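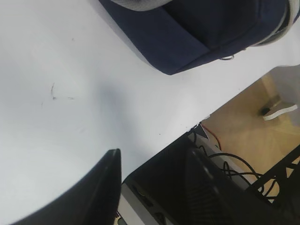 一只软包能让桌面空出来吗?Dornside换桌收纳方案下月推开

本站消息(2018年6月) Dornside共享办公楼日前通知租户,原先只在2层试行的“清桌”办法将推广到全楼。办法很简单:固定工位取消,抽屉柜撤走,每位租户领一只深蓝色软包,下班时把桌上的个人物品全部装进去带走或存进走廊的格架,第二天随便找一张白桌子坐下。软包由Surkberg供货,押金50元,退租时交回,完好者全额退还。

通知用了不少好听的词,“轻盈”出现在标题里,“自由”出现在第一段。至于为什么一张空桌子会让人更自由,通知没有往下写。

试行从2月开始。物业方面给出的说法是租户“反响积极”,桌面“明显整洁”。记者索要反响的具体情况,得到的答复是以座谈为主,没有做问卷。座谈来了哪些人,谈了多久,有没有人说不喜欢,都没有记录可查。整洁倒是容易看到的。傍晚去2层走一圈,白桌面大多空着,偶尔有一只深蓝色的包还搁在桌上,灰色的包边,一角垂着个细细的小环。可是把东西从桌上挪进包里,东西一件也没有变少。一位做排版的租户把包提起来给记者掂了掂,里面是校样、尺子、两本厚字典和一只保温杯。她说以前这些东西放在抽屉里,现在每天早晚各搬一趟。

软包本身做得不算差。面料摸起来厚实,包口有软衬,放在桌上不会发出声响,这一点在安静的办公区里确实讨人喜欢。问题在形状。包身没有硬底,东西装得偏一些就塌向一边,褶子压着褶子,纸张放进去容易卷角。Surkberg的产品单上写着“随形而变”,读的时候像优点,用的时候要看里面装了什么。装毛衣当然无所谓,装图纸的人就要另买一只硬夹子,而硬夹子不在押金之内。

包有大小两款,全楼统一发的是小款。物业解释说,小款放进走廊格架刚好,大款会凸出来。换句话说,尺寸是照着格架定的,每个人实际有多少东西并没有量过。想换大款可以申请,审批需要写明理由。记者在申请表上看到的理由栏只有一行。

再说桌面。撤掉抽屉柜以后,物业把所有桌子换成了同一种白色台面,说是“便于清洁”。浅色台面脏了看得见,这话没有错,可看得见和擦得掉是两回事。用过一阵的桌子上,已经能找到细细的深色痕迹,有的弯弯一小道,像划的,有的淡得像落了根头发,也可能是笔印。凑近了还有些小点。这些痕迹平时谁也不会在意,但新办法里有一条写着,租户离座时应“恢复桌面原状”,造成损伤的酌情扣除押金。每天换人坐的桌子,哪一道是谁留下的?记者就此询问,物业表示会“结合实际情况处理”。一张桌子一天之内可能坐过两拨人,实际情况怎么结合,目前没有细则。

几位租户的意见并不一致。一位接翻译活的租户表示赞成,她本来就只带一台电脑,抽屉对她没有用,桌面宽敞以后摊开稿子更舒服。楼下做小饰品的工作室则很为难,珠子、线轴、镊子平时分格放着,全倒进一只软包里,第二天光是重新拣出来就要耽误不少工夫。他们提出保留自己的分格盒,答复是盒子可以有,但要能装进包里。他们试了,装不进去。

也有人在意的是另一件事。抽屉柜原来带锁,走廊格架没有锁。通知里建议“贵重物品随身携带”,这等于把原先由楼里提供的一项便利还给了租户自己,而租金没有随之调整。记者对照了新旧两份价目,工位一栏由“固定”改成了“灵活”,后面的数字照旧。物业称,撤柜后腾出的面积将用来增设桌位,目的是“让更多人受益”。增设的桌位会不会收费,答案不难猜。

邻近的Yau大楼前几年搞过类似的做法,起初也是人手一包,后来又悄悄添了带锁的矮柜,放在茶水间旁边,按月另外收费。Yau方面没有回应记者的询问。Samton的一家办公家具店告诉记者,近来上门问二手小抽屉柜的人多了些,其中有没有Dornside的租户,店里没有问过,也不便乱讲。

按照通知,全楼推广之后会有3个月的适应期,期间包和桌面的损坏都不扣押金,适应期满再作评估。评估看什么,通知里列的是“桌面整洁度”与“包具使用率”。以目前的规定,不领包就没有地方放东西,使用率想低也难。租户最关心的几项,譬如每天花多少时间收拾,丢没丢过东西,肩膀酸不酸,都没有列进去。有租户建议把这几项补上,物业收下了建议,没有说采不采纳。

如果只是想让桌子干净一点,办法其实早就有,多备几块抹布,定一个大家都能接受的收拾时间,费不了多少钱。软包可以照发,愿意用的人自然会用。把柜子留下一部分,给确实有零碎东西的人,似乎也碍不着谁。这个折中的主意在租户当中传了一阵,记者转述给物业,对方说柜子已经联系好了下家,合同签了,改动起来比较麻烦。

软包领取点设在一楼前台旁,领取时需带租约原件并当面检查包边和拉环,租户最好在签字前自己先看一遍。大款的申请表也在同一处领取。格架按楼层分配,满了不另加。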